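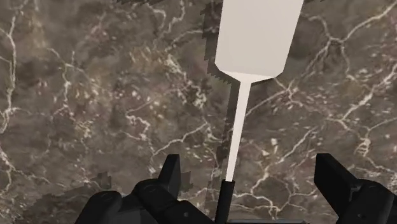 Hi Loan, time for the July update on the Brullotby neighborhood guide, and I'm happy to say we're mostly where I promised we'd be. The walking part is done! I've now covered both sides of the river, the old tannery blocks, and the long hill up to Dobson that I'd been putting off since spring. The food chapter is the one that keeps growing on me. I went in thinking I'd give the bakeries a page, and then I met a pastry cook on Tenach Street who let me hang around from 5 a.m. while she worked, so now it's marble and a long white spatula from the first paragraph on, and I think it's the best thing in the guide so far (you may disagree, the draft is in the shared folder).

Numbers, as you asked for. The guide has 376 places in it as of this morning. I'd told you 40 of those would be places to stay, and we hit that, though two of them are closing for the winter and I need to decide if they stay in. The sign-up page for the early version has 1,091 names on it, which made my month. A lot of them came after the Gisumar ferry people put our postcard on their ticket counter, so thank you for making that call.

What's late: the maps. I sent the designer the walking routes with the stairs marked as streets, which was entirely my mistake, and she had to redo the whole hillside. The new ones look great – you can finally tell which way is up – but it cost us 2 weeks and a bit of the printing money. I moved the difference over from my travel line, where I had some left because I slept at my cousin's place in Dobson most nights. The spreadsheet shows it under "other," and I can move it if your office would like it somewhere else.

I also dropped the nightlife chapter. Three of the bars I'd written up changed owners while I was still typing, and the live music spots fit fine in the chapters for their own neighborhoods. If you feel strongly that visitors will look for a separate section, tell me soon, before the page count is locked.

Next up is fact checking, meaning opening hours mostly, and bus times out to Tenach Beach, where the summer schedule and the sign at the stop don't agree. I'll ride it both ways and write down what I get. After that the text goes to the copy editor and I start on the index.

One question for you: do you want the funder page at the front or the back? The printer needs to know before I send the cover.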